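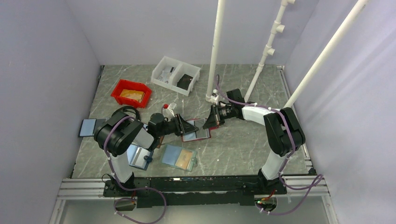 Opinion | Work and Machines

Every January my inbox fills up with the same promise. This will be the year a machine tidies the house. The firm changes, the music on the video changes, and the kitchen gets a bit nicer each time, but the promise has been going round for as long as I've been paid to write about work, and I am still picking up my own socks.

This winter it was Lisovano, whose brochure offers "an end to clutter" to anyone with a spare room and a good deal of patience. Before that it was Tranico, which wanted to start on the shop floor and move into the home later. I read both sets of claims with a pencil in my hand. What I kept underlining was the word "tidy", used as if it were one job.

Take a table with a few card holders on it, the sort with a snap button and some clear sleeves inside. Tidying them means deciding which should be open and which shut, finding the tab, pulling it with enough force to shift it but not so much that the whole thing slides away, and putting the cards back the right way up. A child of eight does this while talking about something else. For a pair of arms bolted to a rail, each step is a problem that somebody has to work on for months.

I put this to Edeltraud Wendt, who ran the packing hall at Kasten for 16 years and has sat through more sales demonstrations than I have. She was kinder than I expected. The machines have improved, she told me, and anyone who says otherwise hasn't been looking. They see better. They grip things they would once have crushed. What she won't accept is the jump from "it did it" to "it does it".

"I had a girl on the line who could do 200 returns in a shift," she said. "Wallets, purses, phone cases, all of it. Open it, check the pockets, close it, next. I asked the salesman how many his would do and he told me how many it had done that morning."

She didn't buy it. Kasten still does its returns by hand.

My own complaint is about what gets left out of the sums. When Tranico tells me its arms managed 253 items in a trial, I want to know who laid the items out. I want to know who picked up the ones that fell, and whether that person's wages appear anywhere in the saving. A chore done by a machine with a human standing next to it is a chore done by a human, slowly, with expensive help. That may well be worth paying for as research. I'd just like it to be sold as research.

Then there's the matter of softness. Hard boxes of a known size have been within reach of factory arms for a long time, and good luck to them. Homes and returns desks are full of things that bend. Leather creases, a plastic sleeve clings to whatever is next to it, a strap gets under something and stays there. Two grippers can share a small object, one holding and one pulling, and it's a clever bit of work when it comes off. But our fingers feel the moment a thing starts to give, and we ease off without thinking. I've yet to read a brochure that dwells on that moment.
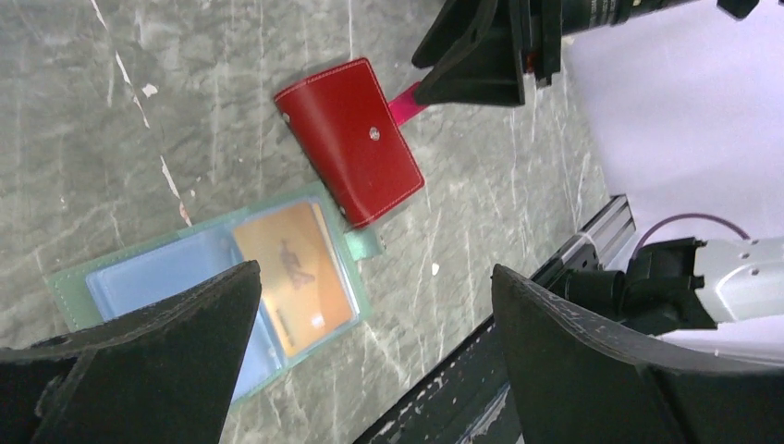

What would change my mind

I'm not against any of this. I have a bad shoulder and a large ironing pile, and I would welcome a machine that could deal with either. So let me say what I'd need to see.

First, the same chore done all day in a place the makers didn't set up. At Vosside, the charity warehouse near me, bags of handbags and wallets come in every morning in whatever state people left them. Some have old bus tickets inside. One had half a biscuit. Let the arms loose on a week of that, and publish the failures along with the successes.

Second, a plain account of the help. Tell us how often someone reached in, and how long the thing stood still waiting for them.

Third, a price that an ordinary household or a small shop could compare with the cost of a few hours' work from a person. Lisovano's figure comes "on application", and I have applied. Nothing has come back.

Wendt thinks the shops will get there before the homes do, and that the first useful ones will do a single dull thing, such as sorting flat items into trays, and be left alone to do it. That sounds about right to me, though she gives it fewer years than I would. She has asked me to come with her to the next demonstration. I've said yes, on condition that we bring our own wallets.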